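Drultutance Holiday Units – Unit 2 walk-through
Safety and condition checklist, between-guest check
Date: 6/20/20

Entry and hall
Smoke alarm tested – OK. Chirped once after, keep an ear out.
Front door deadlock opens from inside without key – OK
Hall mat – FAIL. Curls at the corner, trip hazard. Same comment as May. Please just bin it.
Exit light over stairs – OK

Kitchen
Fire blanket on hook beside stove – OK, tag in date
Gas bayonet, soapy water test – no bubbles
Kettle cord – frayed near plug. Taken out of service, replacment needed before next guests.
Powerboard behind fridge – not allowed, fridge to go straight into the wall. Moved it myself.
Under-sink cupboard latch – OK. Dishwasher tabs were on the bottom shelf, now up high.

Main bedroom
Window opens and restrictor holds – OK
Blind cord cleat fixed to wall – OK, 2 screws, both tight
Bedside lamp, left – OK. Right one flickers, try new globe first.
Bed slats – checked from underneath, no cracks
Clearance bed to wardrobe 900 mm – OK
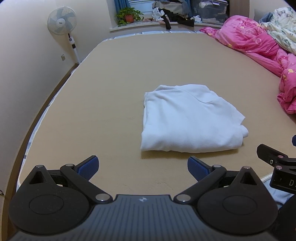

Heater in here is the old Skisitz panel. Thermostat clicks off properly but the tip switch is slow, took 3 goes. Marked as MONITOR, not fail. Doona to stay well clear of it, add a line to the guest folder.

Bathroom
RCD test button – tripped OK, reset OK
Hot water at basin – bit hot for my liking, plumber to check the tempering valve
Grab rail – slight movement at the bottom flange. FAIL, refix this week
Non-slip strips – lifting at one end, Prurnano ones on order
Exhaust fan – noisy but pulling air

Outside
Balcony rail – solid, no rust at teh base plates
Steps – moss on the lower treads, needs a scrub
BBQ hose – perished, replace. Bottle off and in the shed til then.
Sensor light – stays on 30 seconds, want longer

Overall: NOT READY until kettle, hall mat, grab rail and BBQ hose are done. Rest can wait for the next maintenance run – invoice to the units account please, not the office one.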